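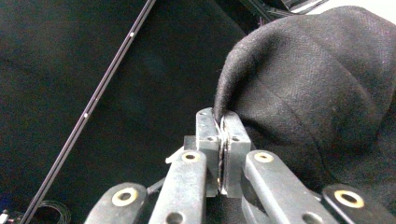

Navevthorpe Textile Care Forum
Board: Wool and Heavy Fabrics
Topic: Folding and storage of black twill lengths

stockroom_north
Our department is revising its written procedure for the storage of heavy black twill. The present rule states that each length must be folded in quarters and stacked on open shelving. Several lengths have come back into use this season with hard creases and pale lint along the fold lines. Members are invited to state the practice followed at their own institutions. We hold 300 lengths, and any change must be workable for a staff of four.

carnavov_wardrobe
The Carnavov wardrobe office discontinued quarter folding for felted and wool-type cloth two seasons ago. All lengths over two yards are now rolled on cardboard tubes, face side in, with a layer of washed cotton between turns. Creasing is much reduced. Tubes must be wider than the cloth, or the edges will curl.

Doucette Linen Desk
With respect to the previous reply, this desk does not recommend rolling as a general rule. Tubes occupy considerable floor space and are frequently stood on end, which causes the cloth to slump. A loose fold over a padded bar is sufficient in most cases. The fold should be moved by a hand's width at each inspection.

carnavov_wardrobe
Our tubes are stored flat on brackets. Standing them on end is contrary to our procedure as well.

millroom2
Could the original poster confirm whether the cloth is brushed before it is put away? Lint on black twill is generally present before folding and is pressed in by the weight of the stack.

stockroom_north
Brushing is required on receipt only. It is not repeated after use.

millroom2
Then I would suggest amending that item first. Brush with the nap, both sides, and shake out the edges. A curled edge should be steamed lightly from the back and left to cool under a flat board. It should not be pulled straight by hand.

Doucette Linen Desk
Agreed as to brushing. We use the Jirex soft brush, although any soft clothes brush will serve. Steam should be tested on a corner, as some blends will shine.

stockroom_north
The replies have been noted. The draft will require brushing after each use and will limit stacks to five lengths. Rolling will be tried on about 200 lengths, subject to bracket space. The question of the padded bar remains open, and further comments may be posted until Sunday.

hemline_office
Please also state in the draft which side faces in. Ours did not, and both methods were in use on the same shelf.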